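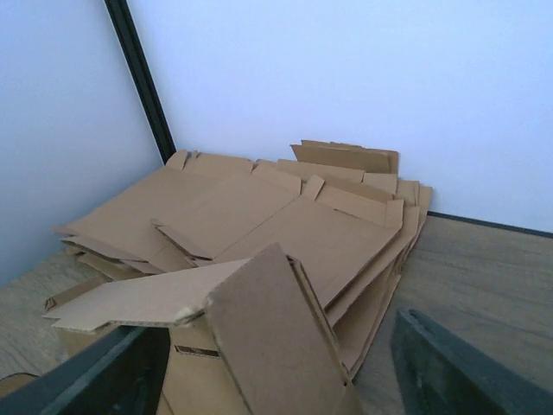

08/05/2024, workshop notebook, packing corner

Today I worked on the used cardboard. We keep the flattened boxes in the corner on the floor, and I want to decide what stays for the Lemma shipments and what goes to recycling. The heap is loose, the sheets lie at different angles, and it is difficult to take one from the middle without moving all the others.

What I did first:

- measured the big panels along the fold lines, not on the outside edge (the outside edge is often crushed and gives a wrong number)
- wrote the inside length on the flap with a pencil
- bent each flap one time by hand. If the paper opens at the crease, the box is not good for shipping anymore, only for filling

The boxes from Dellar are the better ones. The board is more stiff and the flaps close flat also after the second use. The ones from Wemano are thinner and I would use them only for light parts. Three of them had a tear at the corner and I put them aside for cutting into separators.

For the separators the size is 500 x 100 mm. I cut with the long knife and the steel ruler, always across the corrugation. When I tried along it, the strip folded by itself in the box and the parts touched each other. Please change the blade before you start, the old one pulls the paper and makes dust.

Storage. I don't like that the sheets lie flat on the floor. When the floor is washed, the lowest ones can take water from below. My proposal is to stand them on the long edge against the wall, biggest at the back, with a strip of wood in front so they don't slide. The black trim in the corner must stay free, it was glued again in December and I am not sure how strong it is.

Stock: the tape is enough, one roll and a half. Labels from Jistotby, the box of 3000, still closed.

Open points: ask if the recycling takes board with tape on it, or if we must remove it. Find a wood strip of the right length. The Wemano sheets with staples are not checked yet, use gloves.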